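Caderno da oficina
5 de novembro de 2025

Avaliação do kit Wunard, segunda semana

Começo pelo que interessa a quem for ler isto à pressa: ainda não decidi se recomendo a compra. O kit (mão, manga, anel de acoplamento e licença do software Kun) chegou através da Bestenano com a fatura pró-forma de 4.000 euros, e o prazo para devolver ou ficar com ele acaba em janeiro. Tempo há, mas já sei como isto é, chega dezembro e ninguém pega em nada.

Liguei tudo de manhã, com o café ainda na mão. O arranque do Kun continua a ser a parte mais chata – pede a calibração dos dedos de cada vez, mesmo quando só se desligou para ir almoçar. Escrevi à Bestenano a perguntar se dá para guardar a última calibração e responderam que está na lista para a próxima versão. Fica registado, não vou fazer contas com uma coisa que ainda não existe.

A manga preta de foles, essa sim, gosto dela! No braço antigo andávamos sempre a prender cabos com abraçadeiras e a rezar. Tenho é uma queixa: tapa a vista. A câmara do punho apanha a manga de um lado e há sempre um dedo meio escondido atrás dela. Para quem quer usar as imagens para ver o contacto das pontas com a superfície, isto conta. Experimentei mudar o ângulo no suporte e ganhei um bocadinho, mas perdi o canto da mesa. Voltei à posição de origem. 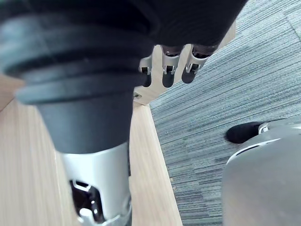
Dedos por cima do canto da madeira, com a manga e o cilindro metálico à esquerda.

Outra nota sobre o cilindro: o recorte lateral deixa ver o interior, e ali há peças metálicas e pelo menos um parafuso à mostra. Para manutenção é ótimo, mete-se a chave e pronto. Para pó e lixo de oficina já não sei. O manual fala numa tampa opcional que não veio na caixa e que não aparece no orçamento. Pedir preço. Se for daquelas tampinhas de plástico a peso de ouro, desenho eu uma e imprimimos cá.

Passando ao teste propriamente dito. O programa de hoje era o ciclo de descida e recolha, dedos abertos, sem carga, deixado a correr enquanto eu tratava do resto. O contador do Kun fechou o dia em 1.481 ciclos, dos quais 223 com aviso de posição (o amarelo, nenhum vermelho). Parece muito, mas quase todos os avisos vieram seguidos, a meio da tarde, e desconfio mais da tolerância que pus do que da mecânica. Tinha-a deixado apertada de propósito no ensaio anterior e esqueci-me de a repor. Culpa minha, portanto. Amanhã repito com o valor de fábrica, mesma altura, mesma velocidade, e aí já se pode comparar.

Ao fim de cada série de 200 ciclos parei para ouvir as juntas dos dedos. Som limpo, um tique seco no fecho e mais nada. O kit da Skutex que tivemos cá no ano passado fazia um chiar que se ouvia no corredor, e acabámos por o devolver (o chiar nem foi o pior, foi a assistência). Quanto ao preço, o da Skutex era mais baixo, mas vinha sem manga e o software era pago à parte, de modo que no fim a diferença encolhia bastante. Tenho o orçamento antigo na pasta azul, se alguém quiser confirmar.

O que me agradou mesmo foi a montagem. O anel de acoplamento roda, prende, e a mão fica no sítio sem folga que eu sinta com os dedos. Já a etiqueta dos conectores é minúscula e cinzento sobre cinzento – marquei-os com fita de cor, por favor não tirem a fita.
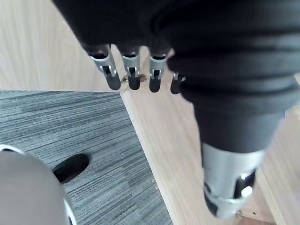 Dá para usar o kit sem a licença do Kun?
Só em modo manual, com o comando de bancada: abrir, fechar e parar. Os ciclos programados, o contador e os avisos de posição dependem todos da licença, que vem incluída no primeiro ano e depois se renova à parte.

Essa da renovação tenho de esclarecer antes de mais nada, porque o valor não consta da pró-forma e a resposta que me deram ao telefone foi vaga. Quero isso por escrito.

Para amanhã: repor a tolerância, repetir o ciclo, varrer o chão da zona de ensaio antes de começar, pedir o preço da tampa e o da renovação. E testar com carga leve, se sobrar tempo. As esponjas de teste estão na segunda gaveta, ao lado das chaves sextavadas.

Deixei o braço recolhido e a fonte desligada no interruptor de trás, que o da frente só apaga o visor.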